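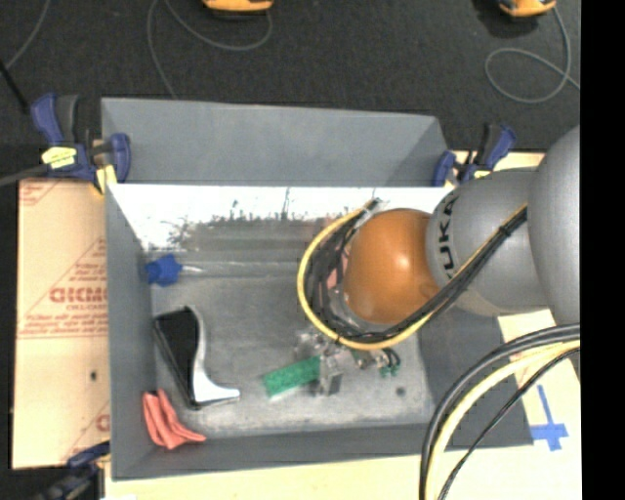 Can you put 2 mm felt under a floating floor laid over radiant heat?
Check the combined thermal resistance first. Felt that thin is usually acceptable under laminate and usually too much under thick solid boards, and the flooring maker's limit decides it.

Floors and Subfloors > Underlayment
Thread: Felt under click flooring, hydronic slab

clarkia_lane
Original poster
Slab on grade, hydronic tubing, ground floor of a house built by the previous owner with no paperwork. I want to lay click laminate in the two back rooms. The seller, Storik, stocks a 2 mm pressed felt and a foil-faced foam. The felt has no printed R-value on the wrapper. The foam does, but it feels soft and I don't like the way it gives underfoot. The planks are Plitasia, the thin ones with the bevel.
Is the felt a sensible choice, and how do I work out the number if the maker doesn't give one?

parviz_abbasi
Member
Divide thickness by conductivity. In metric, 2 mm is 0.002 m. Wool or polyester felt runs near 0.04 W/mK when it isn't crushed, so you get 0.05 m2K/W. Multiply by 5.68 for the US figure and you are at R 0.28. Add the laminate. A typical 7 mm board at 0.12 comes out at 0.058, or R 0.33. Total is R 0.61.
Many flooring makers set the ceiling at 0.15 m2K/W for everything above the slab, which is R 0.85. You are under that. Read your own maker's sheet and use their number if it is lower.

clarkia_lane
Original poster
Thanks. The Plitasia sheet says 0.15 combined, so that fits.

treasa_nb
Member
The arithmetic is fine. I disagree with the choice of material. Felt over a slab on grade has no vapor control. You need poly sheet under it, taped, turned up at the walls. People skip that because the felt looks like a finished product. Has the slab been tested?

clarkia_lane
Original poster
No test yet. There is no visible damp, and the old vinyl came up clean.

treasa_nb
Member
Vinyl is itself a vapor barrier, so clean vinyl tells you very little about what comes through a bare slab. Put in-slab RH probes down. Turn the heat off for the test period, and find the tubing before you drill anything. A thermal camera on a cold start will show the loops.

R. Horgan
Member
I would not drill a slab with undocumented tubing at all, camera or no camera. The image spreads as the slab warms, and after twenty minutes you can't place a loop to within an inch. Use a surface meter to find the worst spot, then do the calcium chloride test there. It is less accurate at depth and it doesn't put a hole in a heating circuit.

treasa_nb
Member
Calcium chloride reads the top layer only. Most adhesive and flooring makers have moved to RH for that reason. If you take the camera picture in the first few minutes the lines are sharp enough. Mark them with chalk as they appear.

R. Horgan
Member
For a glued floor I would agree with you. This one floats, over poly. The poly goes down whatever the test says, and the test only has to rule out something gross like a failed edge drain. The risk isn't worth the extra precision.

parviz_abbasi
Member
I side with Horgan on a floating floor. Check what the laminate warranty asks for, though. Some of them name the test method.

clarkia_lane
Original poster
The warranty says "moisture tested by a recognized method" and leaves it there. I will do the calcium chloride.

L_Tiedemann
Moderator
Two points nobody has raised.
First, compression. The 0.04 figure is for uncrushed felt. Under furniture it packs down and the resistance drops, so the floor runs slightly warmer under table legs. It doesn't matter for the total. It does matter for the locking joints, which want an even bed. Look for compressive strength on the data sheet before you look for anything else. Cheap felt is made to quiet footsteps and may not carry a bookcase.
Second, surface temperature. Most laminate is limited to 81 or 82 F at the surface. Fit a floor sensor and set the limit there. An air thermostat alone will let the slab overshoot on a cold morning.

clarkia_lane
Original poster
I have an air thermostat only. Can a sensor be added without opening the slab?

L_Tiedemann
Moderator
Yes. A flat probe can go between the slab and the poly if you cut a shallow groove in the surface. Keep the groove shallower than the tubing cover, and check that cover at the manifold end where the tubes come up. A strap sensor on the return line is a fallback. It lags, so set the limit a few degrees lower.

tadhg.og
Member
Has anyone used the Bạch cork in place of felt? I have it at 2 mm under an engineered floor, 500 square feet, also hydronic. It has similar resistance to felt and doesn't pack down the same way. It costs more.

treasa_nb
Member
Cork is good. It still needs the poly.

tadhg.og
Member
It has poly.

parviz_abbasi
Member
Cork at 2 mm is normally close to 0.045 W/mK, so 0.044 m2K/W. There is no useful thermal difference from felt. I would pick on compressive strength and price.

clarkia_lane
Original poster
Storik sent me the felt data sheet this afternoon. Conductivity is 0.038, so my total is 0.053 plus 0.058, or 0.111. Compressive strength is not listed. I have asked them again.

L_Tiedemann
Moderator
If they can't supply it, buy something else.

clarkia_lane
Original poster
No figure available from the supplier, so I have ordered the cork. The calcium chloride kit is on its way, and the heat goes off in June for the test. Planks are staying in their boxes until I have the result.

R. Horgan
Member
Move the boxes into the room 48 hours before you lay them, flat, and bring the heat back up slowly afterward. A few degrees a day is enough.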